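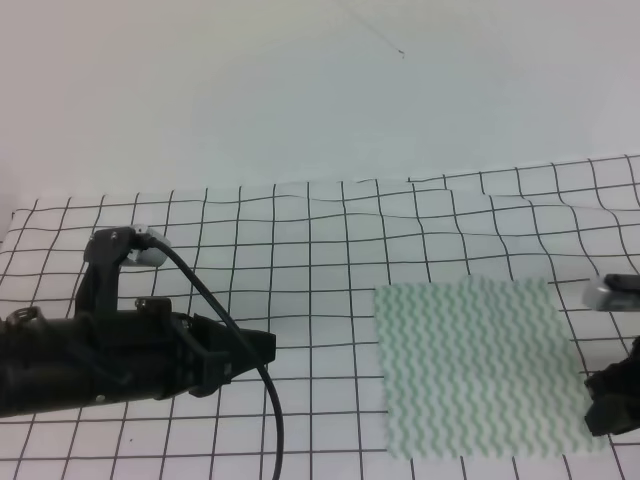 Buying a two-arm bench setup: your questions, my answers

Do I really need two arms?

Depends on what you want to handle! Cloths are where I caved and bought the second one. If you're only moving blocks or cups, start with one and leave room on the table.

What did you spend?

My Tapsell pair ran 4000 dollars, used, grippers included. The cameras and brackets were another 900 (ouch, I had budgeted 800). I went with one camera on each gripper, and I'd do that again before paying for anything fancier.

What gets forgotten in the budget?

Cables, cables, cables. A camera riding on a gripper needs enough slack to move with it, so measure with the arm stretched all the way out and then order the next length up. I spent 271 dollars on cables, clamps and screws in my first month – put a line in your spreadsheet for it now.

Is the grid sheet worth buying?

I like mine for setting a cloth down square. Get the heavy kind if you can afford it, though. Thin sheets ripple, and then your nice straight lines go wavy. Mine sure do toward the back!

Grekevum or Skalix for the controller?

I've only owned the Skalix. It's fine, and the manual is readable. Friends with the Grekevum seem happy too, but ask about shipping before you order.

Can I add Trudska fingers later?

Yes, with an adapter plate. Mine is on order for May, and I'll update this answer once I've tried it.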